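Una tarde de puertas abiertas en Drotgate: «Fregar es mucho más difícil que soldar»

Llegué a Drotgate a las cuatro de la tarde, con hambre y con un prejuicio enorme. Me habían invitado a la jornada de puertas abiertas del taller de robótica doméstica de Cliltell y yo, que he visto unas cuantas demostraciones de estas, iba preparada para el típico brazo que saluda con la manita y te sirve un café tibio.
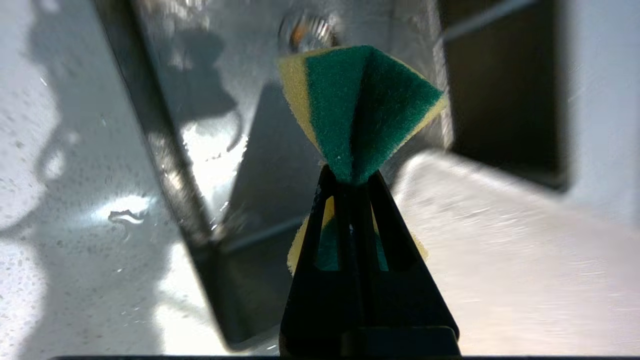

Pues no hubo café. Hubo un fregadero, una esponja y casi dos horas de conversación con la ingeniera que dirige el proyecto, que me pidió dos cosas antes de empezar: que no pusiera su nombre («mi madre lo lee todo y luego me llama») y que no escribiera la palabra «revolucionario». Cumplo las dos, o casi.

El taller ocupa la planta baja de una antigua imprenta. Todavía huele un poco a tinta, o eso quise creer yo, porque me dijeron que la imprenta cerró hace muchísimo. Se entra por un pasillo estrecho, te dan una pegatina para la chaqueta y enseguida oyes el agua. Es lo primero que me llamó la atención, el ruido de agua, porque yo asociaba los robots a sitios secos, con moqueta.

«Nos lo dice todo el mundo», se ríe ella. «Al principio trabajábamos en seco, con bloques de madera y pelotas de goma. Quedaba precioso en los vídeos. Luego te vas a una casa de verdad y resulta que media cocina está mojada».

Le pregunté lo que supongo que preguntan todos: ¿por qué una esponja? Con la de cosas vistosas que hay en una cocina.

«Porque una esponja cambia de forma en cuanto la tocas», me contesta. «Coges una taza y la taza sigue siendo la misma taza. Coges una esponja por la mitad, aprietas, y se te convierte en una pajarita. El lado verde se dobla por un sitio, el amarillo asoma por los bordes, y la máquina tiene que entender que aquello sigue siendo el mismo objeto y que la parte que rasca está mirando hacia donde está mirando».

Lo de la pajarita me hizo gracia y se lo dije. Me contó que en el equipo lo llaman así, «hacer la pajarita», y que hay discusiones serias sobre si es una buena manera de agarrar o una chapuza que funciona. Ella está en el bando de la chapuza. Un compañero suyo, que pasaba por allí con una bayeta al hombro, está en el otro y no pudo resistirse a intervenir: «Así no se te escapa. Si la coges floja por una esquina, al primer roce contra el metal la pierdes». Se fue tan contento. Ella puso los ojos en blanco.

La pinza tiene dos dedos negros que se van estrechando hacia la punta, con unos huecos alargados por en medio. Yo pensaba que los huecos eran por estética (tienen un aire muy de catálogo, para qué negarlo), pero me explicó que en los modelos que usan ellos ayudan a que el dedo ceda un poco cuando encuentra resistencia. Las piezas las encargan a Verbruggen, un taller de otra ciudad con el que llevan tiempo, y la ingeniera habla de ese taller como otra gente habla de su peluquero. «Les mando un dibujo horroroso a las nueve de la noche y me devuelven algo que encaja. No pienso cambiar jamás».

¿Y cómo aprende a fregar una máquina? Aquí me acerqué yo a la silla, que ya llevaba un rato de pie.

«Mirando y repitiendo, más o menos», dice. Una persona guía el movimiento, se graba todo, y después el sistema intenta sacar algo en claro de ese montón de ejemplos. Para el fregadero llevan 1.000 grabaciones, y solo 200 le parecen buenas de verdad. Le pregunté qué tenían de malo las demás y se lo pensó antes de contestar. «Malo, nada. Son personas fregando como friega la gente: con prisa, parándose a contestar el móvil, pasando tres veces por el mismo sitio y ninguna por la esquina. El problema es que la máquina se lo cree todo».

Me encantó esa idea, la verdad, que en alguna parte haya un ordenador convencido de que para limpiar un fregadero hay que detenerse a mitad y mirar al techo.

Las pulsaciones me subieron un poco cuando empezó la parte pública. Había gente de todas las edades apretada contra la barandilla – un señor que no paraba de preguntar por el consumo eléctrico, varias familias, un grupo de estudiantes con cara de examen – y la ingeniera se puso un micrófono de solapa que chirrió de mala manera. El brazo bajó despacio, más despacio de lo que yo habría querido, y se puso a frotar las paredes de la pila. Una pasada, otra, un giro de muñeca muy digno. Lo admito: a la tercera pasada ya estaba yo animándolo por dentro.

Entonces se le cayó la esponja. Así, sin drama, plof. Hubo un «ooooh» general, como en los penaltis. El brazo se quedó quieto unos segundos que se hicieron larguísimos, volvió a bajar, tanteó, y la recogió. El aplauso fue mucho más grande que el del principio, y una niña que tenía delante gritó «¡otra vez!», que no sé si se refería a que fregara o a que se le cayera.

«Eso no estaba preparado, te lo juro», me dijo luego la ingeniera, todavía con el micrófono puesto (lo oyó toda la sala). «Pero si me dejan elegir, prefiero que pase delante del público. Una demostración donde todo sale bien no le enseña nada a nadie, y además la gente se aburre».

Nos sentamos después en una mesa del fondo, con galletas de una lata y agua del grifo. Le pregunté por el brillo, porque desde mi sitio el acero mojado devolvía la luz con tanta fuerza que yo misma no distinguía bien el fondo. Se le iluminó la cara, creo que esperaba la pregunta desde el principio.

«El acero inoxidable mojado es mi pesadilla personal», dice. «Cada gota es un puntito de luz, cada charquito es un espejo. Tú sabes que eso es un reflejo porque llevas toda la vida viendo fregaderos. La cámara ve una mancha blanca y no tiene ni idea de si es metal, agua, jabón o un plato». Han probado a cambiar las lámparas, a poner cortinas, a trabajar con la persiana bajada. Todo mejora un poco, y todo le parece trampa. «En tu casa no voy a entrar yo a bajarte la persiana».

Ahí fue donde soltó la frase del titular. Antes de esto trabajó con brazos industriales, de los grandes, y dice que los echa de menos algunos lunes. «Fregar es mucho más difícil que soldar. En la fábrica la pieza llega siempre al mismo sitio y con la misma cara. Una cocina es un caos con azulejos».

Le saqué el tema incómodo, el del trabajo. Si esto sale bien, ¿a quién le quita el sueldo? No se escabulló, y se lo agradezco. Me dijo que la primera prueba larga será en las cocinas de Starkness, un comedor comunitario donde cada día se lavan a mano bandejas, ollas y pilas enteras, y que lo primero que hicieron fue pasar varias mañanas allí, fregando con la plantilla. «Les preguntamos qué parte nos regalarían encantados. Todos dijeron lo mismo: el repaso final de las pilas, cuando ya tienes la espalda rota. Por ahí empezamos. Lo que pase después no lo decido yo sola, y me preocupa, claro que me preocupa».

¿Y los plazos? Ahí se puso prudente. Quiere que el brazo encadene 40 limpiezas seguidas sin que intervenga una persona antes de sacarlo del taller. Ahora mismo su mejor racha es de 4. Lo dijo tan tranquila, mojando una galleta en el agua (sí, en el agua, yo tampoco dije nada).

– ¿Cuatro? –le repetí.

– Cuatro. Y la cuarta la celebramos con tarta.

Antes de irme me dejaron probar el mando con el que se guía el brazo. Soy torpísima y quedó demostrado ante testigos. Conseguí agarrar la esponja al tercer intento, la apreté de más, froté un trozo de pila que ya estaba limpio y choqué con el borde con un ruido que hizo girarse al señor del consumo eléctrico. La ingeniera me preguntó si quería que guardaran mi grabación con las otras. Le dije que sí, por orgullo, y ella tecleó algo y me aseguró que la metía en la carpeta de las regulares.

El taller abre otra vez en diciembre, también por la tarde, y la entrada es libre hasta llenar el aforo. Si vais con niños, poneos a la derecha de la barandilla, que desde la izquierda se ve sobre todo la espalda de los técnicos. Y llevad una chaqueta, porque con tanta agua hace un fresco considerable.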